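Wodstead Work Table, 681 Series

The 681 is a work table for sewing rooms, packing rooms, mail rooms and classrooms. It has a pale wood plank top on a welded black steel base. Wodstead has built it in the Manthorpe shop since the first order came in from a uniform supplier who wanted something that would not wobble under a cutting ruler.

The planks are glued edge to edge and sanded flat. We finish the top with two coats of Trosorex clear matte, which does not yellow much and can be touched up with a rag. Grain and color vary from board to board. If you are ordering several tables for one room, say so on the order form and we will pull the boards from the same stack.

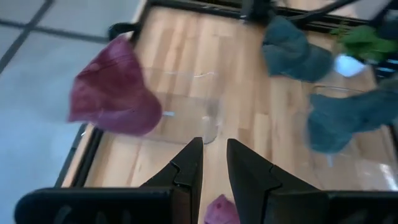 Pale plank surface with black edging.

Sizes and load

Length: 80 inches or 100 inches
Depth: 32 inches
Height: set at the shop to your order, 28 to 38 inches
Legs: 4, with leveling feet
Rated load: 300 pounds, spread evenly
Ships: flat, top and base in separate cartons

The 100-inch table has a center brace under the top. The 80-inch table does not need one, so it is the better choice if people will be sitting at the long side. Knee clearance is the same at both ends.

Assembly takes two people and a 5 mm hex key, supplied. Lay the top face down on a blanket, bolt the legs on finger tight, turn the table over, level it, then tighten everything. Check the bolts again after a month of use.

Storage and sorting

Most customers use the top for sorting as well as for work, and ask what bins go with it. We don't make bins. Clear plastic ones with a handle hole in the end are easy to carry and let you see what is inside without lifting anything out. Hats, gloves and other small clothing items do well in them.
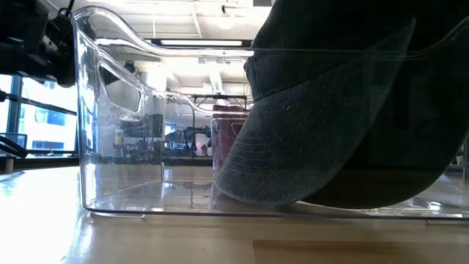
Slide bins on the finish as little as you can. Grit caught under a plastic base will leave fine scratches, and those show more on pale wood than on dark. Jingyi Dong in our finishing room recommends a wipe with a barely damp cloth at the end of the day and no spray polish, as polish keeps a fresh coat from sticking later on.

Options

Lower shelf, steel, black
Locking casters, set of 4 (adds 3 inches to the height)
Gaillard power strip, mounts under the back edge
Spare touch-up finish, small can

The shelf cannot be fitted together with the center brace, so it is sold for the 80-inch table only.

Ordering

Lead time is four weeks for either length. Orders with casters may take a few days longer. For odd heights or bulk orders, write to Emilian Jitaru in the sales office and include a sketch of the room with door widths marked.

Page updated Apr 10, 2020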